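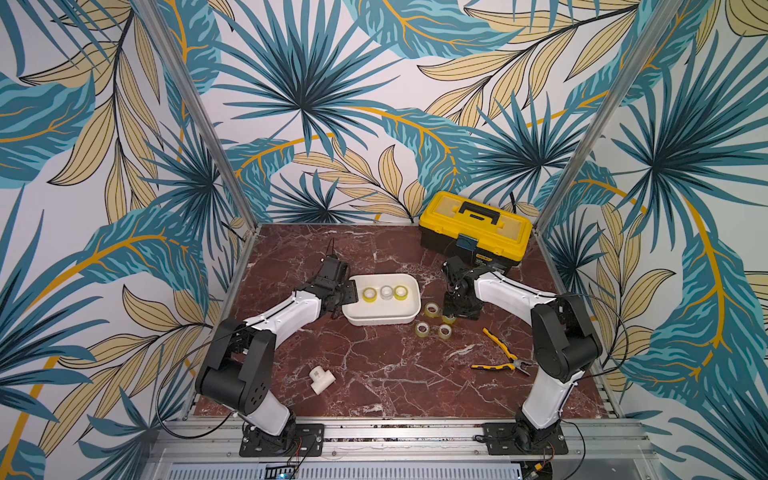 The table between the leaf walls, with the dark red marble.

December, morning, started at 11

Continuing the page on packing supplies. Mieczysław asked that I write down how the tape is kept now, so that he and Sveva do not have to ask me each time.

The old way was the drawer under the window. Tape went in there with string, labels, two dry markers and the scissors, and you had to push your whole hand in to find a roll. Labels stick to the side faces of the rolls and then the first turn is spoiled. I threw away one roll last month which had collected so much dust on its edges that it was gray all around.

The new way is one tray for clear tape and nothing else. Brown tape stays on the shelf by the door, where Haslam parcels are closed. Paper tape is with the drawings. If we mix them again we will be back at the drawer.

I tried two containers for this. The first was a deep box from the Feltis delivery. It holds 40 mm of padding at the bottom which is glued, and the rolls stood crooked on it. The second is the white plastic one, shallow, with rounded corners. I prefer this one. You see all rolls from above and you can take one out with two fingers. 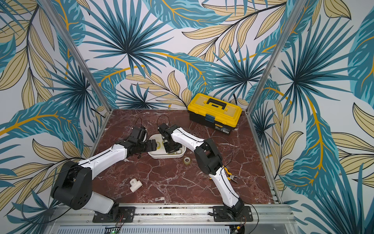 White tray on the marble.

Remarks on the tray:

- Wipe it with a damp cloth before the rolls go in. Small crumbs stick to the edge of the tape and you will find them later on the parcel.
- Do not pile the rolls. In a pile the bottom ones get pressed out of round after some weeks in a warm room (the Triltel rolls did this in summer).
- A started roll gets its end folded over, 7 mm is enough. I know we all forget it. On clear tape the end is almost impossible to see, and I have lost more time with a fingernail than I want to write here.
- New rolls leave their wrapping before they go in the tray. The wrapping goes in the bag for soft plastic.

The marble is good for this work in one way, it is smooth and easy to clean. In another way it is bad. With so many white veins on dark red, a thin strip of clear tape left on the stone disappears completely. Sveva found a strip with her sleeve. I asked if we could lay a plain mat there but she likes the stone and the leaves behind it, and says that she had enough of gray rooms at Pirside. I leave this open.

Next point, the toolbox.
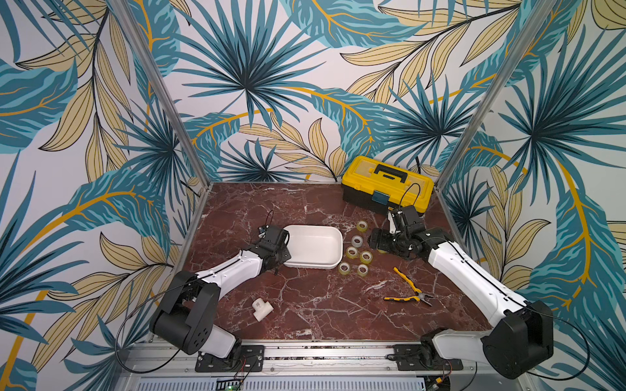
The yellow toolbox should not be used for tape. Two times I found a roll inside it under the pliers, with a dent in the side. Let it stand at the back, closed, and let the tape lie in front where there is space to sort it. When you unpack a new carton, put the rolls out on the table first, look at each one from both sides, and only then move them to the tray one by one. A roll with a dent is not lost, but it will run badly on the dispenser, so it goes to Mieczysław, who pulls tape by hand anyway.

I should also write about the length. The cartons say 100 m per roll. I have no reason to doubt it, but I never measured, and Mieczysław believes the last ones were shorter. If somebody has patience, please measure one along the corridor and write the result on this page.
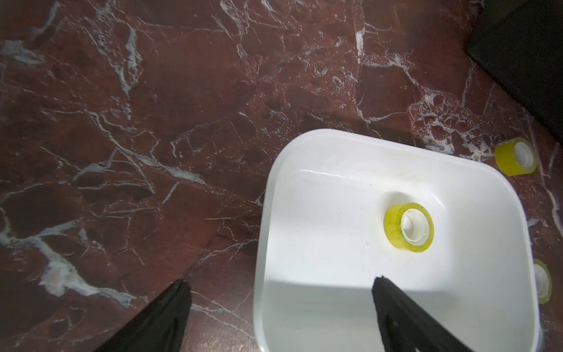
There is still a disagreement between us about upright or flat. Sveva wants the rolls flat, so that they cannot roll away. I want them upright, as then you can see how much is left on each one without lifting it. In the tray a roll stands upright quite well on the white floor, and the yellow tint of the tape is easy to notice there. The ones outside on the marble are harder to find for the eye, even the bright one near the corner. There are also tiny dark specks on the floor of the tray next to the roll, so please see my first remark about the damp cloth – it includes me.

To do:

- ask Haslam whether the next order can come in smaller cartons
- label for the tray, "CLEAR TAPE", on the short side (not done, the marker was dry)
- new markers
- empty the old drawer fully, the string can go to Mieczysław
- decide upright or flat, with Sveva

Added after lunch: the drawer is empty. At the very back was the second pair of scissors, which we bought again in spring. They are now on the hook beside the door.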